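Looking after hedge shears and loppers

Most garden cutting tools are thrown out long before they are worn out. A pair of shears that chews instead of cutting usually needs cleaning, a few minutes with a file and a drop of oil.

Cleaning

Dried sap is the main trouble. Wipe the blades with a rag and warm soapy water, then go over the stubborn bits with fine wire wool. Dry them straight away. Don't leave them in a bucket to soak, as the water gets into the pivot.

Sharpening

Clamp one handle in a vice with the bevelled side of the blade facing you. Use a flat file or a diamond file of around 1,000 grit for finishing. Push in one direction only, from the heel to the tip, and keep to the angle already on the blade. Three or four strokes are often enough. Turn the blade over and take off the burr with one light pass, held flat.

Bypass loppers are sharpened on the outer face of the cutting blade only. Leave the hooked one alone apart from cleaning.

Adjusting the pivot

If the blades fold the stems over, the nut is too slack. Tighten it a quarter turn at a time until the handles move freely but without any wobble. Old nuts may need penetrating oil and 40 minutes or so to loosen.

Oiling and storage

Any light machine oil will do for the blades. Wooden handles like raw linseed oil once a year — March is a good time, before the growth starts. Lay oily rags out flat outdoors to dry, never bunched up in a bin. Hang the tools up off the floor.

Cutting beside a road

Tall growth along a lane blunts blades quickly, because of the grit that settles low down. Start at the top, leave the bottom foot until last and wipe the blades before you put them away. Check for nests first, and sweep clippings out of the gutter.
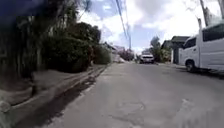

Thick hedge and trees along a narrow street.

For anything thicker than a thumb, put the shears down and use a pruning saw.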